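Section 4. Recording two-handed demonstrations on soft goods

Use this procedure to record garment handling with a pair of Gidari hand-held grippers. It assumes both units have been charged, paired and calibrated as described in Section 3. One operator holds both units. Work on a bed or another broad, flat surface with clear access from one side.
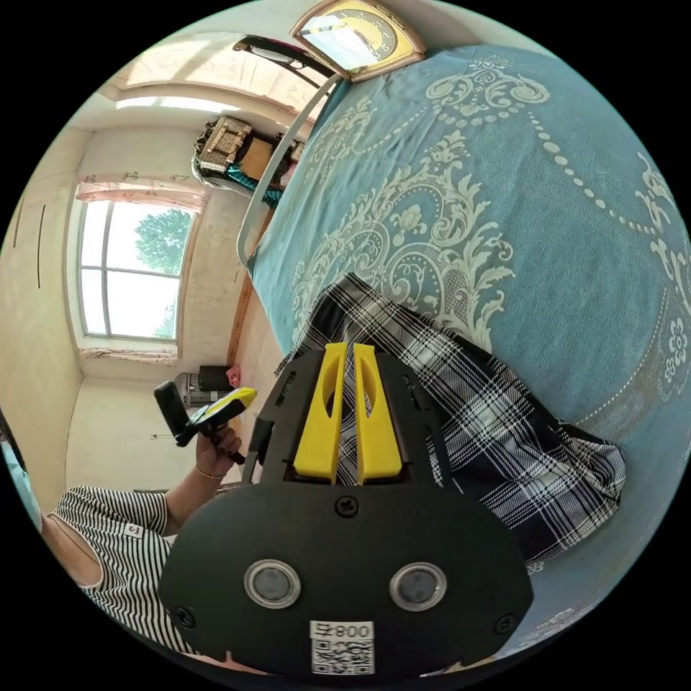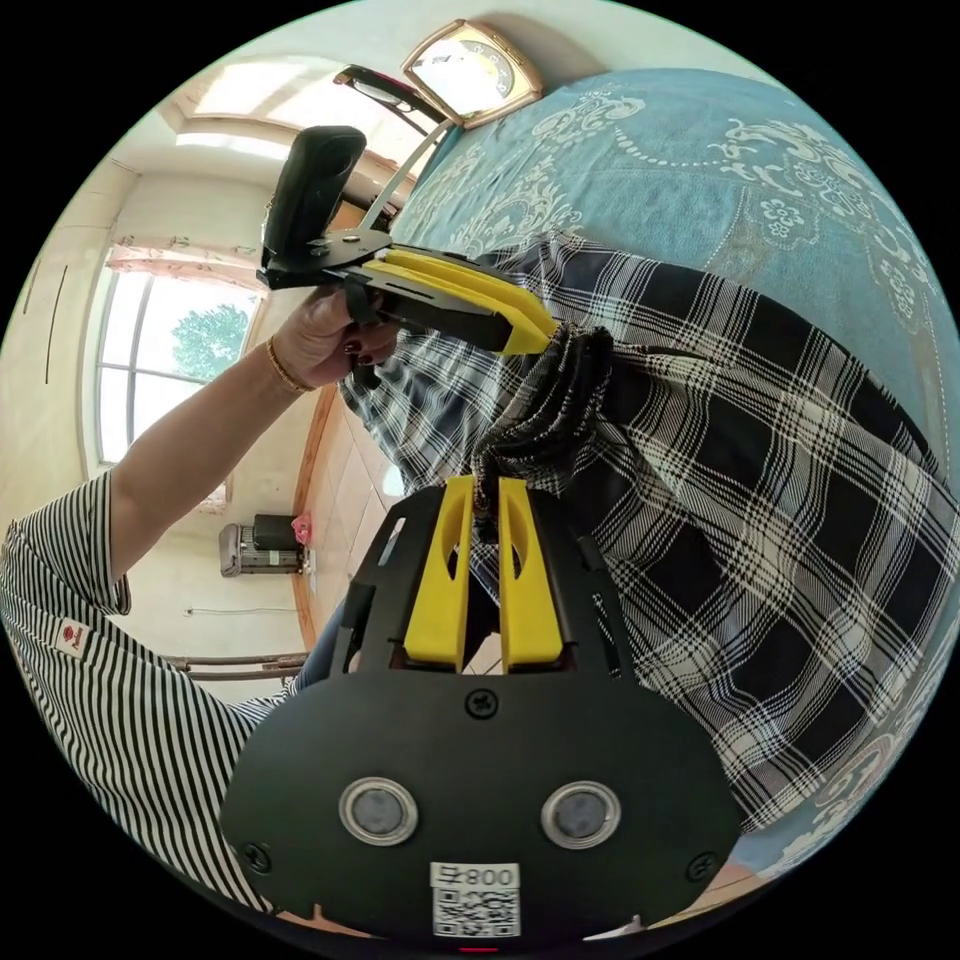 Plaid garment on a patterned bedspread, seen from one gripper with the second gripper in view.

4.1 Before recording

1. Lay the garment on the bed in a rumpled state. Do not pre-fold it.
2. Wipe both lenses with a dry cloth.
3. Close and open the fingers of each unit three times. The finger width shown in Plirnow must return to zero on each close.
4. Check that the label on each unit is clean and matches the unit number listed in the session.

Note: Patterned bedspreads are allowed. Plain white sheets give the tracker few features to follow and should be avoided.

4.2 Recording an episode

1. Hold both units still above the garment and press Start in Plirnow. Wait for the double tone.
2. Move one unit to the nearest edge of the fabric. Close the fingers fully before lifting.
3. Bring the second unit to the opposite edge and close it in the same way.
4. Lift, spread and fold at an even pace. Keep each unit in the other unit's view as much as possible - this improves alignment of the two tracks.
5. Open both units, raise them clear of the fabric and press Stop.

An episode must not exceed 68 seconds. Longer episodes are split automatically and cannot be used for training.

CAUTION: Do not pull against a snagged finger. Open the unit, free the fabric by hand and discard the episode.

4.3 After recording

1. Replay the episode and confirm that both tracks are shown in green.
2. Tag the episode with the garment type and operator name.
3. Upload after every 14 episodes. The internal buffer holds 59, and older files are overwritten without warning.

Note: A full garment set is 300 accepted episodes. Discarded episodes do not count toward the total.

Procedure checked by Tetsuya Kamata and Anouk De Smet, 17 April 2021. For tracking loss during a fold, see Section 6.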